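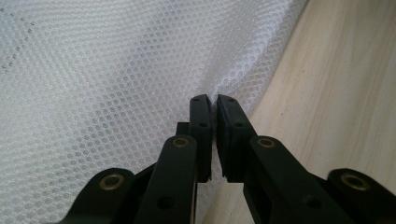
Gripper Manners: House Rules for Handling Cloth

Plellden Workshop Tips, sheet 9
Last changed Jan 15, 2024

Cloth has no respect for authority. A mug stays where you left it. A piece of mesh slides off, folds in half and hides its own corner, and then you get to explain to the bench next door why you're swearing at laundry. These are the rules we use in the Lultthorpe shop for hand-held grippers. Most were written the day after somebody needed them.

Before you start

Take off rings, bracelets and lanyards. Open-hole fabric catches on everything, and it likes jewelry best.

Run a fingertip along the table edge. If it snags your skin, it will snag the mesh. Sand it now.

Open and close the gripper with nothing in it. The pads should meet evenly from top to bottom. If they meet at the tip and gape lower down, you have a very expensive pair of tweezers.

Wipe the pads with a barely damp cloth. No spray cleaner, no hand lotion, no "just a little" silicone.

Picking up

Go for a fold or a raised bulge. Flat cloth on a flat table can be picked up, in the same sense that a coin can be picked up in mittens.

Come in slowly and close slowly. Stop squeezing when the cloth stops slipping. Squeezing harder after that mostly teaches you what a stretched hole looks like.

One layer or two — decide before you close, and write down which. The Skemine sheet has a column for it. The column is not decorative.

Keep your free hand out of the linkage. It folds in more places than you think, and it will find the soft part of your thumb.

Screws and inserts

Brass inserts in plastic want snug, and then they want to be left alone. Use the short driver, two fingers on the handle. If an insert starts to turn with the screw, stop and tag the tool. Glue is a repair for people who plan to be elsewhere by April.

Writing it up

Log the misses along with the good grabs. Our first log had 463 entries and not one dropped cloth, and the Cáceres shop was kind enough to ask whether we'd tried turning the gripper on.

Change the pads after 22 sessions, or sooner if the ribs look shiny. Change both. A new pad facing an old one pulls the cloth sideways, and you'll blame the cloth.

Putting away

Store grippers open, pads apart, nothing stacked on top. Fold the mesh once and lay it in the drawer. The pen goes back on its string.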